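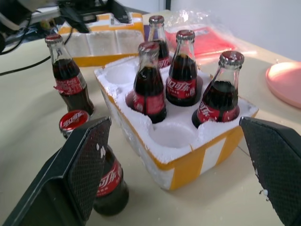 Gripper Trials: Frequently Asked Questions

Last updated 9 May 2019

We get a lot of mail about our bench comparisons, and we love it! These are the questions that come up most, with the answers we'd give you if you dropped by the shop. If yours isn't covered, write to us and we'll add it.

Which grippers are you comparing right now?

Three of them. The Ranex parallel gripper with wide textured pads, the Grirkus two-finger gripper with narrow rubber tips, and the Cinditz adaptive hand, whose fingers wrap around whatever they touch. All three go on the same arm and run from the same Faulkner controller, so the only thing that changes between rounds is the hand itself (and the mounting plate, which took an entire evening to get right for the Cinditz).

Why glass bottles?

They're a wonderful test object. A full glass bottle is heavy for its size, slippery, round, and tapered at the neck, and it has a smooth cap on top that gives a finger almost nothing to hold. We use Coke bottles in a six-slot foam carrier. The slots are snug, so the gripper has to come in over the rim, close on the upper part of the bottle, and lift straight. Come up at an angle and the bottle binds in the foam.

What exactly is one trial?

One bottle, one attempt, either out of a slot or back into one. A pick counts if the bottle clears the rim and is still in the fingers when the arm reaches its hold position. A place counts if the bottle ends up seated in the slot with no help from us. Anything we had to touch is a miss. We logged 354 trials for the first write-up, split evenly, so each gripper got 118.

Which one is best?

Depends on which half of the job you care about. For picking, the Ranex pads are terrific. There's so much contact area that the bottle hardly turns in the grip, even when the fingers close a little off center. For placing back into a carrier that already has bottles in it, we like the Grirkus better, as the narrow tips fit between neighbors. The Cinditz is the one visitors want to play with, and it's great on loose bottles standing on the table. In the carrier it needs more room than it gets.

Don't wide pads bump into the other bottles?

They do! It's the main thing to plan around with the Ranex. If you empty the carrier in a sensible order, working from an open slot outward, you always have one clear side to bring a finger down. Pick at random and you'll spend your afternoon nudging necks. We set the opening width in the controller to just over the bottle diameter before the descent and it helped more than any other setting we tried.

Where is the camera, and why there?

At the wrist, looking out past the fingers. We also tried a fixed camera over the table, and it was fine until the arm moved in and hid the very slot we wanted to see. With the wrist view you get both fingers and the bottle together all the way down, so you can tell when you're off to one side. The downside is that the fingers take up the lower corners of the picture, and the wider the pads, the more they hide. With the Ranex, a bottle right beside a finger can be half covered.

Does the camera have trouble with glass?

Some. Overhead light puts bright highlights on the shoulders and the caps, and white foam under the same light can wash out. The dark cola and the red labels are a huge help, and we'd suggest starting with full bottles for that reason. Clear empties are a much harder problem and we're saving them for another round.

Do silver caps and red caps behave differently?

For the fingers, no difference we could measure, as none of our grips use the cap. For the camera, yes. Red caps are easier to find against white foam. We keep both kinds in the mix so that we don't end up tuning everything to one of them.

How do you keep foam crumbs off the pads?

We don't, entirely. The rims of the slots chip a bit, and the specks like to cling to textured pads. A dry paintbrush gets them out of the pattern nicely. We brush every 25 trials and note it in the log. Please don't use a wet cloth and go straight back to picking. We did that once in March and had to throw out the whole set.

What about bottles that are tipped or standing outside the carrier?

Upright loose bottles are the easy case, and a good warm-up if you're new to this. Tilted ones are where it gets fun. The wrist has to match the angle of the bottle before the fingers close, and the best we've managed is up to 3 good picks in a row before one slips. We're still learning here, and would love to hear what works for you.

Can I run the same test at home?

Please do! Any two-finger gripper that opens wider than a bottle will get you going. Tape around the lower sides of the foam box is worth adding. Start slow, keep your hands away while the arm is moving, and put a towel on the floor.

Will you publish the controller settings?

Yes, for all three grippers. The Ranex and Grirkus files are ready. The Cinditz one still has our scribbled notes in it and needs a cleanup first.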